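Paid testers wanted – block sorting trainer, home version

Drovgate is looking for people to try our tabletop arm trainer before it ships in September. You get the simulator first, then the kit. No coding needed. Need a laptop and a bit of patience with menus.

The task is letter blocks. Drive the arm, pick up a block, set it where the lesson says. Same arm, same blocks, every lesson.

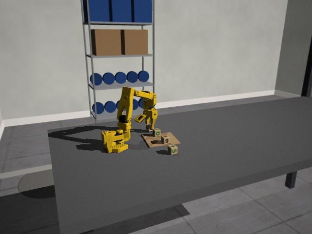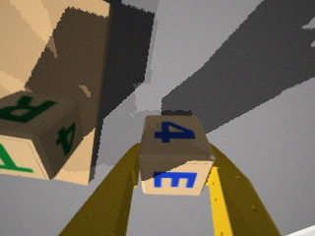
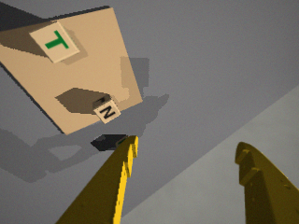 Simulator views from the block lesson. First one shows the whole arm and table, other two are close in on the gripper.

What you'd do
– 4 lessons a week, up to 78 minutes each, from home
– short written notes after each one. Rough is fine, we want to know wher you got stuck
– one video call with Rosalinda Aquino at the end, 10 a.m. or 3 p.m., you pick

Pay is $165 per week, sent through Hiseo. Testers who finish keep the kit. The full set has 1,681 practice runs and you will not be asked to do them all!

Who we want: adults, 18 and up, in the US. Teachers, hobby people, parents, folks who never touched a robot arm. If you worked on the Gilico trainer please say so – still ok to apply, different group.

Left-handed testers especially, the control pad layout is new and we dont have enough feedback on it.

To apply, send name, what laptop you have, and two or three lines on why to Nayara Pimentel, testing desk, using the contact form on this site. Put BLOCKS in the subject. No resumes please. Replies go out as spots open.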